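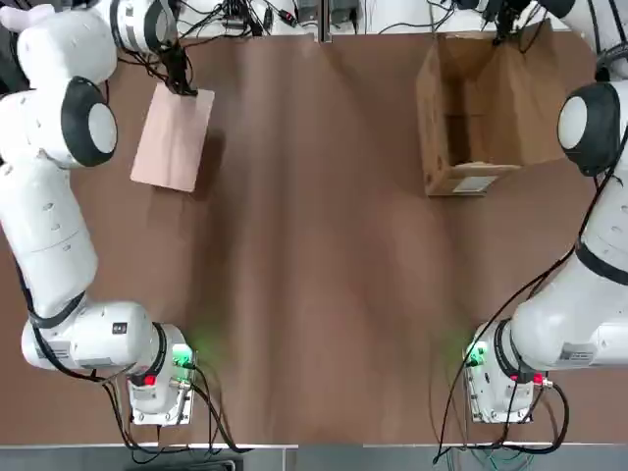

An open carton with a shipping label on its front, at the Skostorel packing tables.

Skostorel has extended its carton reuse program to all outgoing parcels from its Nesby warehouse, the company announced on 10 December 2022. Under the new rules, used cardboard boxes that pass inspection will be put back into service before any new stock is ordered.

The program began in June as a trial in the small parcels section. More than 1,000 cartons were returned to use during that period, according to Nele Kuhlmann, head of packing operations. Most came from local stores and food importers that receive goods in single-use shipping boxes and had been sending them for pulping.

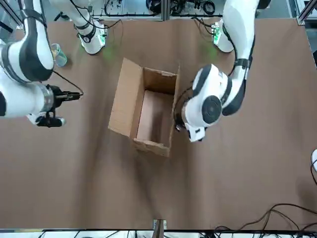 Cartons are accepted if the corners are firm, all flaps are attached and the walls show no tears or grease marks. Old shipping labels must be removed or fully covered before a box is packed again. Printed boxes, including those for cakes and other seasonal goods, may be used if the print does not interfere with the new label.

"Customers told us they had no objection to a box with another product's name on it," Kuhlmann said. "They wanted the contents to arrive in good order, and they wanted the address to be clear."

Boxes that fail inspection are flattened and sent for recycling. The company has set a weight limit of 20 pounds for reused cartons - heavier orders will continue to ship in new ones.
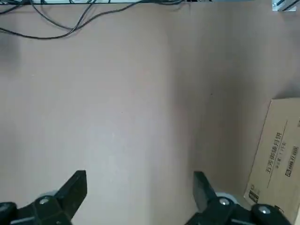 Issue 18 - Page 7

Packing supplier Pusico will provide the paper tape and cover labels used in the program. Rawat, which handles deliveries from the warehouse, has agreed to collect empty cartons from participating stores on its regular return trips.

Stores that wish to take part should stack boxes by size and keep them indoors until collection. Cartons that have been stored outside will not be taken. Registration forms are available at the Nesby front desk during business hours.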